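Barasa Tasting Records: Data Card
Version of 13 January 2026

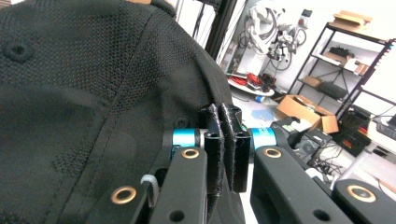
The Barasa Tasting Records bring together written notes and scores for 816 still wines from small growers. The notes were taken over two seasons in the tasting room at Stusik and entered into a single table by the records office under Kathleen Phelan.

Contents
Each row is one wine tasted on one occasion. Fields are grower, vintage, grape or blend, vessel (steel, cask, clay), alcohol as printed on the label, score, and free-text notes. White wines make up the larger share. Of the reds, 190 were aged in cask for at least a year. Sparkling and fortified wines are outside the scope of this release.

Method
Wines were poured blind in flights of six. Tasters wrote their notes before any discussion, and scores were not changed afterward. Bottles judged faulty were replaced when a second bottle was on hand; where none was, the score field is blank and the fault is named in the notes.

Known limits
Growers from the Groleo hills are overrepresented. 60 rows have no vintage, either where the wine is a blend of years or where the label did not state one. Spelling of grape names follows the label and has not been made uniform. Scores from the first season were given on a scale of 40 points and have not been converted, so the two seasons should not be averaged together.

Access and use
The table is supplied as comma-separated text in UTF-8. It may be used for teaching and study with credit to the Barasa Tasting Records. Grower names may not be used in advertising. Corrections should be sent to the records office and will be included in the March update. The companion file of Jiria vineyard soils is documented separately.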